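Cómo llevar mejor los cortes de luz en casa

En mi calle la luz se va casi siempre en agosto, cuando todo el barrio enciende el aire a la vez, y con los años una acaba cogiéndole el truco (o resignándose, que también ayuda).

Lo primero es la nevera. Cerrada a cal y canto aguanta unas horas sin problema, así que avisad a los niños y poned un papelito en la puerta si hace falta. Yo guardo siempre 2 botellas de agua congeladas en el cajón de abajo — llenas solo hasta el cuello, que si no revientan — y cuando hay corte las subo junto a la leche y el pescado.

Después, desenchufad el televisor, el ordenador y el microondas. Dejad una sola lámpara encendida y así sabréis enseguida cuándo vuelve la corriente. Cuando vuelva, esperad 7 minutos antes de conectar lo demás, y de uno en uno, sin prisas.

Las linternas, en un sitio fijo y con las pilas fuera, al lado, en una bolsita. Mi vecina Kirsty Pringle las tiene colgadas detrás de la puerta de la cocina y me parece una idea estupenda.

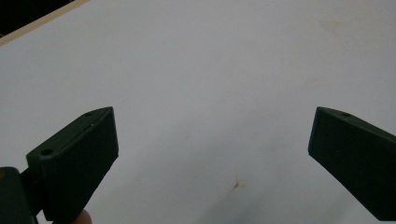
Y apuntad en una libreta el día y la hora de cada corte, con lo que se haya estropeado. A la hora de reclamar a la compañía, esas notas valen mucho más que la memoria, y guardad también los tiques de la compra — al menos los del congelador.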